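Somtochukwu Idahosa
May 3, 2021

Spent the morning writing an incident report about a robot that would not let go of a cupboard. Thread, for those of you who enjoy my Mondays more than I do.

Background for newcomers. Pengate is our project for teaching an arm to do dull things with furniture. People do the dull thing first with hand-held grippers, we record it, and the arm learns from the recordings. The target was 3000 recordings. We were at 1482 when we trained a version and let it loose on a test cabinet over at Nastton.

It found the handle. It closed on the handle. It pulled the door open, very smooth, small noise of approval from the visitors. Then it was supposed to release and go around to the inside of the door.

It did not release. It went around anyway, with the handle.

The cabinet came too, as far as a cabinet can. One hinge bent, one handle now has a personality, and Ghazala Siddiqui got to the stop button before I had finished saying "huh." No injuries. She was outside the taped line, where I'd like it on record I also was.

First theory: the motor. It's always the motor until you've had it on a bench for an afternoon. The motor was fine. I apologized to it.

Second theory: the arm's software was refusing the open command. Nope. The log showed the command going out, on time, and being obeyed to the letter. It said "open" and gave a width. The width was just narrower than the handle.

So the arm had opened as far as it had been taught. Which meant somebody had taught it wrong, and I went looking for somebody.
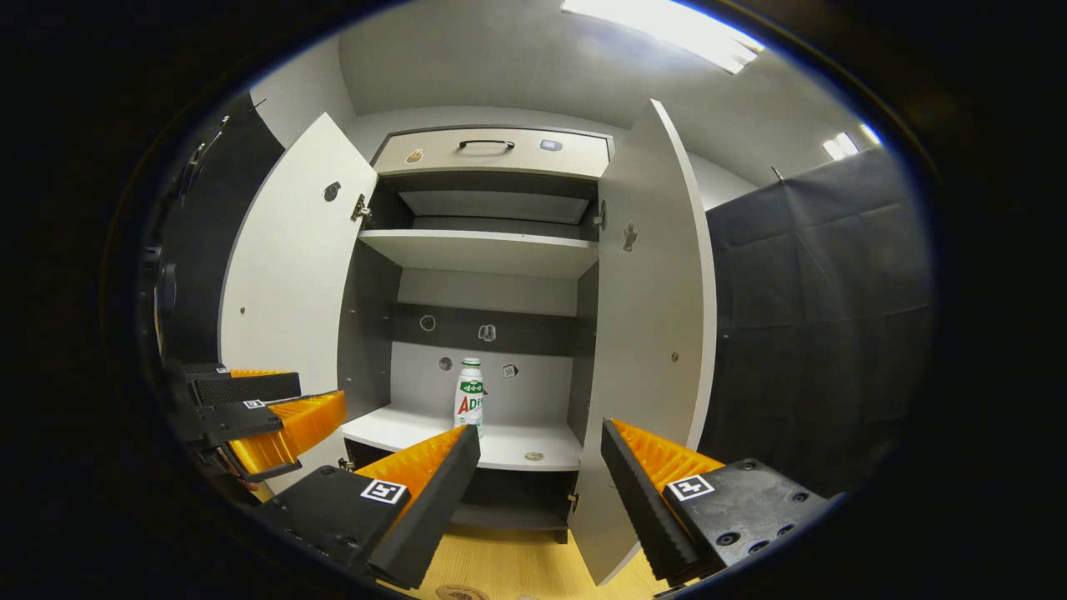
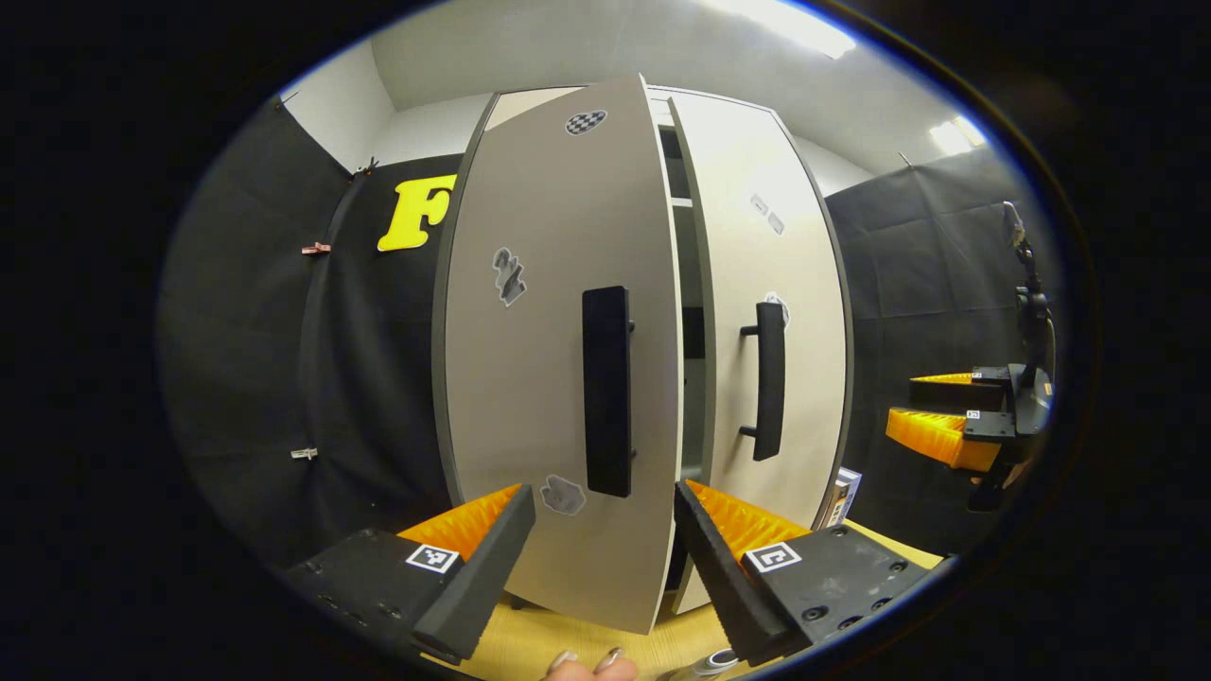 A gripper with no motor in it has no idea how wide open it is, so we work the width out afterward from video. The software finds a marker on each side, knows how big a marker is supposed to be, and gets the distance between the fingers from that. In both shots you can see the black-and-white squares it looks for on the nearest pair. Everything hangs on those squares being the size we told it they are.

Guess what wasn't the size we told it.

In March we ran low on markers and I ordered a new sheet from Stistik. The file was right. The print dialog had "scale to fit" ticked. The squares came back 2 mm too big on a side and I stuck them on with my own hands, admiring how crisp they were.

A marker that's too big looks too close to the camera. If everything looks too close, the gap between the fingers comes out too small. So every time a person opened the gripper wide to let go of something, we wrote down "opened a bit."

On thin things you'd never notice. "A bit" is plenty for a thin thing. The handle at Nastton was fat.

We did have a check for this. It compared the widest opening in each recording with the real limit and gave a warning if they disagreed. It gave plenty of warnings. They went to a channel called usman-misc, which has 7 members, all of whom had muted it, including the one who set it up (me).

Good news: the recordings can be saved. The video is fine, only the arithmetic was wrong, so we put in the true marker size for the affected gripper and run the lot again. It's chewing through them now. My laptop fan can be heard from the hallway.

What changes. Calipers on every new marker before it goes near a finger, measurement written on the gripper's sheet. The width check now stops the processing dead where it used to mutter into a channel.

On the arm itself: if the fingers should be clear and the wrist still feels a pull, it halts. It should have had this from day one. I argued in a meeting that it would slow down the tests. Ghazala has found the notes from that meeting and has been very nice about it, which I find harder.

Also the taped line is staying where it is, and I've stopped calling it "the decorative tape."

Nastton sent a photo of the new hinge. They'd like to know when we're coming back, and whether they should bolt the cabinet down first. Yes please.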